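Ignacio Bustos Draws the Villain First

The thing about talking comics with Ignacio Bustos is that you never get to your second question. I had a whole page of them. Ten minutes in, he was sketching a cape on the back of it to show me why capes are harder than faces.

Bustos is the writer and artist of Pestow, the superhero series from Histton Comics that started as a 100-copy mini and is now heading into issue 49 this June. We talked for most of an afternoon about masks, bad guys and the joy of a cheap newsprint page.
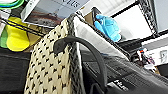
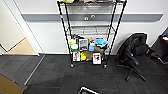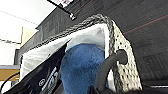

Starting with the wrong guy

If you haven't read Pestow yet, I envy you. The title character is a retired night-shift locksmith who can open anything by touching it: doors, safes, other people's memories. But Bustos came up with the villain, Doctor Fekete, a full year before he had a hero.

"I had this man who locks things away because he thinks he's protecting everybody," he says. "He puts a whole neighborhood behind a wall and sleeps great that night. I loved him! I wrote 300 pages of notes on Fekete, what he eats, what music he can't stand. Then I thought, okay, who would drive this man crazy? Somebody who opens doors."

That long head start shows. Fekete gets some of the best scenes in the series, and in the early issues he gets nearly all the good lines too. Bustos laughs when I bring it up.

"My editor told me the same. She said, your hero talks like he's waiting for a bus. She was right. Pestow doesn't sound like himself until issue eight or so. Before that he's just a hat."

The city of Stastau

Then there's the setting. Stastau is a made-up river city with too many bridges, and Bustos keeps a map of it that he has redrawn over and over. Readers keep their own version online, and they catch him when he slips.

"Somebody wrote to me that the ferry landing was on the wrong bank in issue 22. I checked and they had me cold. So in the next story the landing had been moved, and people in the background are complaining about it. I had so much fun with those complaints that they turned into a plot."

He means the "Low Water" story, which is where I'd tell any new reader to jump in. It's four issues long, and there is hardly a punch thrown in it. The fight on the tram bridge lasts a page and a half, and it's still my favorite fight in the book — all elbows and dropped groceries.

Ink, and plenty of it

Bustos still pencils and inks by hand. He only goes to the computer for lettering, and he grumbles about that. The black areas in his night scenes are huge, and up close you can see the brush running dry at the ends of the strokes.

"I like when a page looks like it was made by a person with a sore wrist," he says. "By my count I've finished 3,267 panels of Stastau at night. I could probably do a streetlight in my sleep. Horses, no. There's a reason nobody in that city owns a horse."

What comes after 49

He won't tell me how the next issue ends, though he does say that Fekete and Pestow share a room for all of it, with the door locked from the outside. The issue after that will be double length, with a backup story about Fekete's sister, a character readers have been asking about since she showed up in a single panel of issue three.

"She had one word balloon," Bustos says. "It said 'No.' And people sent me letters about her! I think I've got her figured out now. She's worse than he is."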